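Cars > Threads > Vurkow
Last updated: August, 7:40 pm
Posted in August by Murray Fehr

1/ Vurkow has put out the spec sheet for the Rakberg wagon. Rear motor only at launch, 171 kW. The dual-motor version is listed with no date.

2/ Battery is 80 kWh usable. The old Rakberg quoted gross capacity, so don't compare the two figures directly.

3/ DC charging is rated at up to 90 kW. That is low for a pack this size. The sheet gives a peak only, no curve, and the curve is what matters on a long drive. 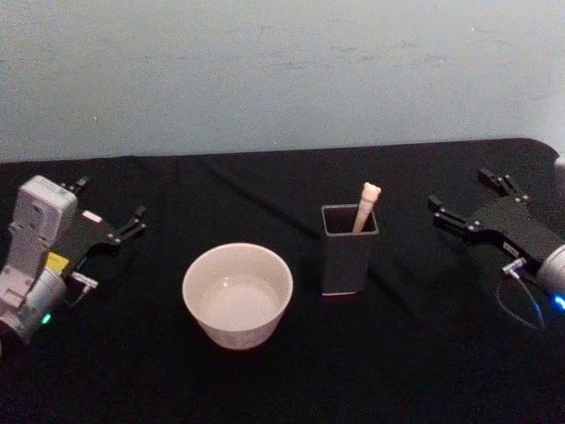 4/ Peak rate also depends on pack temperature. Preconditioning is included, but it only starts if the charger is set as a destination in the car's own navigation. Phone mirroring won't trigger it.

5/ Suspension: struts in front, multi-link rear, passive dampers. Adaptive dampers come with the Vídalín trim, which also moves to wider rear tires. Expect some range loss there.
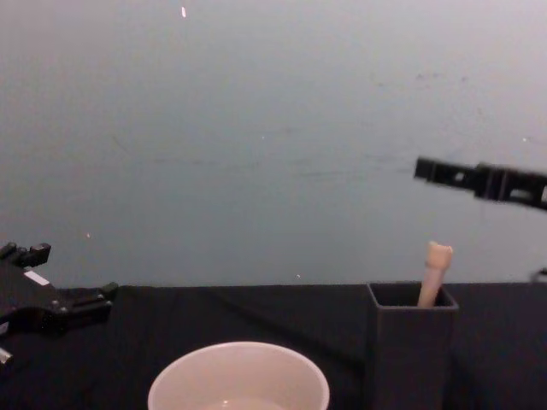 Black fabric on the table, pale gray wall behind.

6/ Towing is the weak spot. Gridis, who make the hitch, list a 60 kg tongue weight. Two bikes and a heavy rack will use most of that.

7/ Still missing: curb weight, brake sizes, heat pump yes or no. I'll add them to this thread when the homologation papers are up.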